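Search this site Enter keywords Go

Braleck to reopen Verkside community kitchen in August

Braleck will reopen the community kitchen at Verkside in August after a full refit. The kitchen will serve a hot midday meal to residents of Verkside and Granport, with 50 places at each sitting. 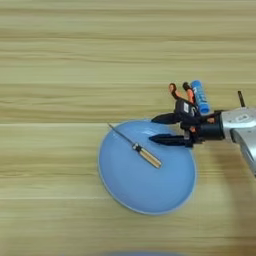

Who can eat there? Anyone living in either district, with no need to book.

Last year the old kitchen served 3873 meals, of which 2247 went to pensioners. Demand from Granport grew after the bus route was extended - the new stop is by the side gate.
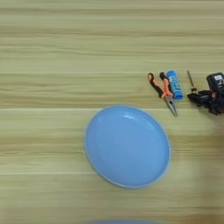 Opening hours and prices

Lunch will be served from noon. Children under five eat free. Mangundap will supply bread and vegetables under a 30 month contract.

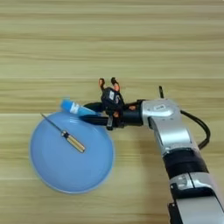

Braleck is also asking residents to donate crockery before the opening. Bowls, mugs and serving dishes are all needed. Plain round plates with a shallow raised rim, like the light blue one shown, are welcome in any colour. Donations can be left at the Verkside office until 4pm.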